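Ulport Electronic Music Workshop
Minutes of the studio and archive meeting, February 1, 2024

Present: Doina Stojanović (chair), Kacper Duda (studio), Elias Darwish (archive), Stojan Karagiannis (programming), Tihomir Krasniqi (minutes)
Apologies: none

1. Minutes of the December meeting

Approved with one correction. Under item 4, "spring reverb" should read "plate reverb." The spring unit is still on loan to Waneo and was not discussed in December.

2. Tape transfers

Elias reported that 58 reels from the Živković deposit have been logged. Of these, 12 have been transferred at 96 kHz, 24 bit. Nine reels show binder breakdown and will need baking before they are played. Two have no leader and no label; they will be treated as unidentified until someone has listened to them at both 7.5 and 15 inches per second.

Kacper asked whether noise reduction should be decoded during transfer or afterward. Elias prefers a flat transfer with no decoding, and a decoded listening copy made from it. The boxes are inconsistent about which reels were encoded, and a wrong guess cannot be undone if only the decoded file is kept. Agreed. The existing transfers were made flat and do not need to be repeated.

Azimuth is to be set by ear on each reel, with the left and right channels summed to mono, and the setting written on the transfer sheet. Test tones were found on very few of the reels so far.

Action: Elias to get a price for baking from Ondis and circulate it before any work is ordered.

3. Studio B

Kacper has finished the patchbay rewiring on the top two rows. The bottom row is still half-normalled where the drawing says full-normalled, which explains the doubled signal reported by several users. He will correct the wiring to match the drawing.

The hum on the modular return was traced to a ground loop between the mixer and the rack supply. An isolating transformer on the return pair has removed it. There is a small loss below 30 Hz, which the meeting accepted.
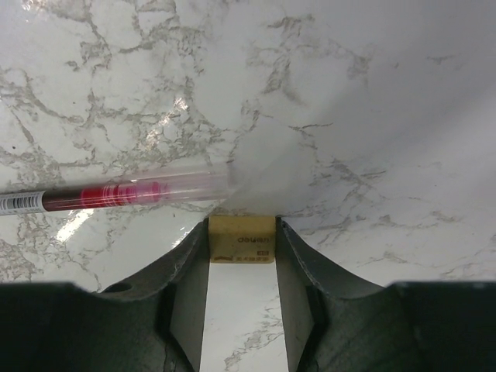 Labeling of the patchbay was discussed next. The present paper strips have faded and several have come away. Stojan proposed printed strips under a clear cover, with a blank line beneath each row for temporary notes. Doina asked that the temporary notes be kept to pencil. An ordinary clear plastic pen of the kind that gets left lying on any surface is what most users will pick up first, and ink on the old strips could not be removed without lifting the print. Kacper will tie a pencil to the rack. Channel numbers will follow the mixer and not the old console, so the numbers on the session sheets before December will no longer match.

Action: Kacper to print the strips and put a conversion table in the studio binder.

4. Listening evening

Stojan presented a draft program for four-channel playback. Two of the pieces exist only as stereo reductions. Elias objected to spreading these over four speakers, as there is no evidence that the composer wanted it. Stojan considers the room too wide for a front pair alone. After discussion it was agreed to play them from the front pair, moved inward, with the rear pair muted.

The program sheet will state the source of each piece (original tape, safety copy, or reduction). Playback level will be set at the center seat with pink noise, one speaker at a time.

Action: Stojan to revise the program. Tihomir to check permissions for the pieces from the Živković deposit.

5. Any other business

The oscillator bank drifts for the first half hour after power-on. Users are to be reminded to switch it on before they set up anything else. Doina has the spare key to the tape store.

Next meeting to be called by the chair when the baking price has been received.

Minutes taken by T. Krasniqi

© Ulport Electronic Music Workshop | Contact | Back to top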